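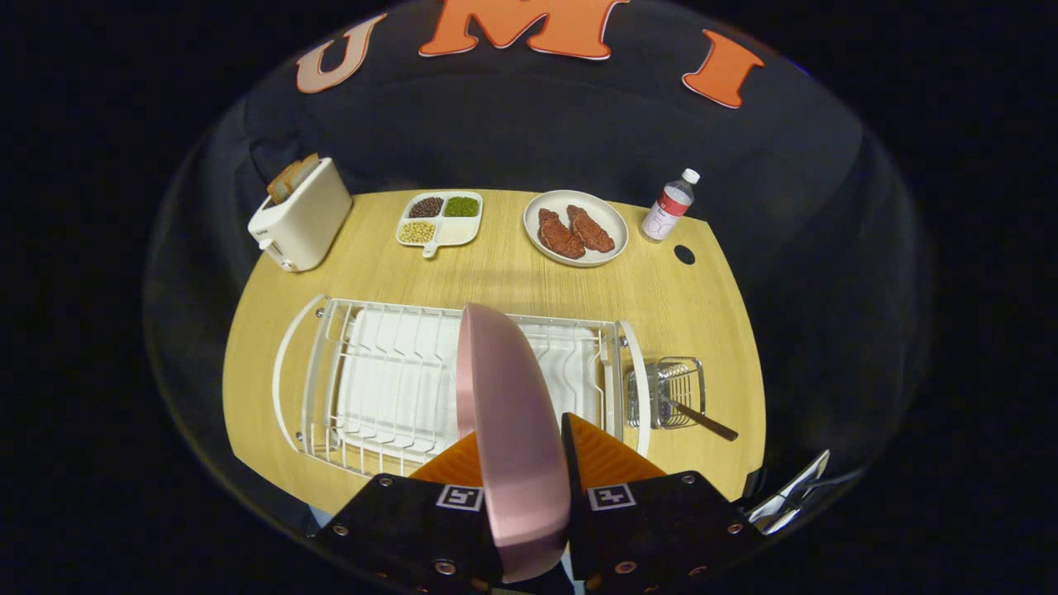
Bon. La vaisselle du soir, suite et pas fin.

Je vous avais promis un billet sur l'égouttoir, je l'écris vite entre deux trucs, il est 22 h et j'ai encore le linge à étendre. Donc pas de belles phrases aujourd'hui.

Pour ceux qui prennent en route : on a déménagé en avril, la cuisine est petite, pas de lave-vaisselle, pas de place pour en mettre un. L'évier d'avant avait son bac intégré. Celui-ci, rien. Pendant 2 semaines j'ai posé les assiettes sur un torchon plié en quatre. Le torchon trempé, la table qui marque, l'assiette du dessous qui colle. Bref.

J'ai fini par acheter un égouttoir en fil blanc, tout simple, avec un plateau dessous pour l'eau. Et un petit panier à couverts qui s'accroche au bout, à droite. Il vit sur la table en bois clair, faute de plan de travail. Je sais, ma mère me l'a déjà dit.

Les assiettes roses d'abord. C'est celles de ma tante, on y tient, et elles sont un peu plus épaisses que les blanches. Dans le premier égouttoir que j'avais testé (chez Sorutero, rendu dans la foulée) elles ne rentraient pas entre les montants, il fallait forcer. Là ça passe, à condition de les mettre bien droites. De biais elles glissent et elles tapent contre la voisine. Une petite ébréchure déjà, snif.

Mon ordre, qui vaut ce qu'il vaut :
les verres en premier, à l'envers, et je les range dès qu'ils sont secs
les assiettes ensuite, une par montant, pas deux
les couverts dans le panier, manche en bas sauf les couteaux
les casseroles, jamais. Torchon, placard, terminé.

Le bois dans le panier, je suis partagée. Sheldon y met tout, les manches en bois aussi, et il me soutient que ça sèche très bien. Moi je trouve que ça grise à la longue. J'ai passé de l'huile dessus dimanche matin... enfin un matin, je ne sais plus lequel, et ça allait mieux. À surveiller. Si quelqu'un a un avis sur l'huile de lin je prends.

Le plateau du dessous, c'est LE point pénible. Il faut le vider tous les jours, sinon dépôt blanc tout le tour, l'eau est très calcaire ici. Vinaigre blanc, un fond, on laisse 5 minutes, on rince. J'avais essayé le produit Sanis que tout le monde recommande au magasin, ça marche aussi mais l'odeur, non. Et puis le vinaigre j'en ai toujours.

Le reste de la table maintenant, parce qu'on m'a posé la question en commentaire. Oui le grille-pain reste dehors. Il est blanc, tout rond, il ne gêne pas, et le ranger pour le ressortir à 7 h du matin, merci bien. Au fond donc, contre le bord, à gauche. Règle de la maison — que je suis la seule à respecter — rien d'électrique à côté de l'eau. La table est assez profonde pour ça, heureusement.

À côté il y a le plateau à compartiments. Je m'en sers pour les légumes secs : haricots rouges foncés, haricots mungo, soja jaune. Avant c'était des sachets ouverts avec des pinces à linge, on en retrouvait partout dans le placard. Là je sors ce qu'il me faut pour la semaine, je vois ce que j'ai, et du coup j'en cuisine pour de vrai. Les mungo surtout, en soupe avec du gingembre. Le soja je n'ai pas encore trouvé la bonne recette, c'est toujours un peu fade, même trempé toute la nuit.

Et l'assiette avec les deux steaks, c'est le repas, voilà. Le pain grillé va avec. On mange tard en ce moment, et chez nous la vaisselle et le dîner se croisent sur la même table, pas le choix.

Le trou noir dans le coin à droite, près de la petite bouteille d'eau : sûrement un passe-câble, la table était un bureau avant de venir chez nous. Les miettes tombent dedans. Je cherche un bouchon qui tienne, celui que j'avais commandé était trop petit de 2 mm, évidemment.

Prochaine étape, une étagère murale au-dessus, pour libérer un peu. J'hésite encore sur la longueur, et il faut que Sheldon retrouve la perceuse, qui est dans un carton, qui est à la cave, sous les autres cartons.

Je file, le linge m'attend. Recette de la soupe de mungo la prochaine fois si j'ai le tems.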